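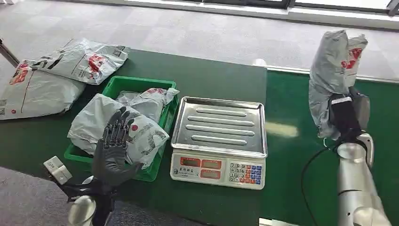

What a Two-Armed Parcel Bench Does to a Budget

2019-11-08
By the Valura Staff

Print this article | E-mail this article

The arms are the easy part of the quote. A buyer at Mustville, a regional parcel handler, priced a two-armed weighing and sorting station in April and found that the hardware filled one page. The rest of the proposal ran to 20.

Kulkarni, the integrator, listed 96 separate items. Many were small: brackets, cable guides, a spare set of fingers. Others were easy to miss - floor work, staff training, time spent teaching the arms to handle soft mailers. A carton keeps its shape when it is lifted. A plastic bag folds and sags, and its label can end up on the wrong side.

Mustville's first plan allowed seven weeks from delivery to daily use. The revised plan doubles that and sets aside money for a second type of hand.

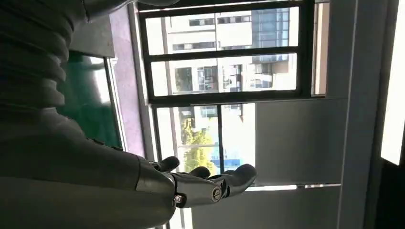
Hands deserve their own budget line. A simple gripper costs less and is easier to repair. A hand with jointed fingers can try more kinds of grip, but it has more parts to wear out. Trikell, which sells service contracts, bills for both by the operating hour, and Mustville has budgeted for 361 hours in the first quarter.

The company will decide on a second station after that quarter's repair bills are in.

This site uses cookies. By continuing to browse, you accept our cookie policy.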